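**Notes for my talk, "One desk, many cables"** – speak slowly, keep the water near

Good afternoon and thank you for coming after lunch. My talk is short. I want to speak about the desk, and how we can keep a desk in use without making the whole room difficult to walk in.

(Wait for the first slide.)
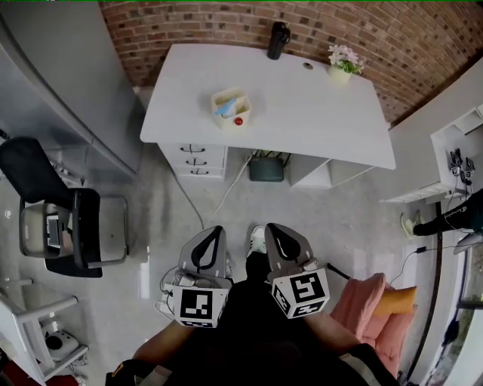

*Workplace Services, Warnedville office*

Start with the desktop. There is very little on it: a tumbler with a lid, a plant with white flowers, an organizer. I like this very much. A person can sit down and work at once, and nobody must first move a pile of paper.

Then ask the audience to look lower. The white cable goes diagonally over the floor, and there are black ones too. The top of the desk is calm and the floor is busy. In our survey at Warnedville we received 63 answers, and 20 of them named cables on the floor as the first complaint. Noise came only after.

(Pause. Ask: who has stepped on a charger this month? Let them raise hands.)

The desk has a round hole near the back edge. We buy desks with such holes and then we forget to use them. My proposal:

- every cable which belongs to the desktop goes through the hole
- cables below are tied together and run along the wall
- if a cable must cross the floor, it gets a flat cover

Mention the wall shelf with the chargers. Charging on the wall is a good habit, but the cables hang down, so please use a short cable there.

Now the costs. The Fomine floor covers and the Tondis cable ties together were 2,124 dollars for our two floors. The offer from Mac Carthaigh, with new desks included, was 3,040 dollars for one room only. Say this number slowly. We kept the old desks. 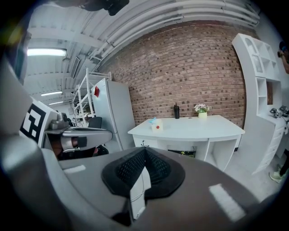

Second part is storage. I divide it into three distances. What you use every hour can stay on the desktop, for example a bottle or a small box. What you use every day goes into the drawer or on the open shelves under the desk. All the rest should go to a tall cabinet or a rack by the wall, and there it needs a label.

A plant is allowed! People always ask me this. One plant per desk, in a pot which does not leak.

(If time is short, skip the part about labels and go to the checklist.)

Checklist for the end of March:

1. Walk the path from the door to each chair.
2. Write down each cable you step over.
3. Empty one drawer, only one.

Questions – ten minutes. The form for ordering floor covers is on the table at the exit.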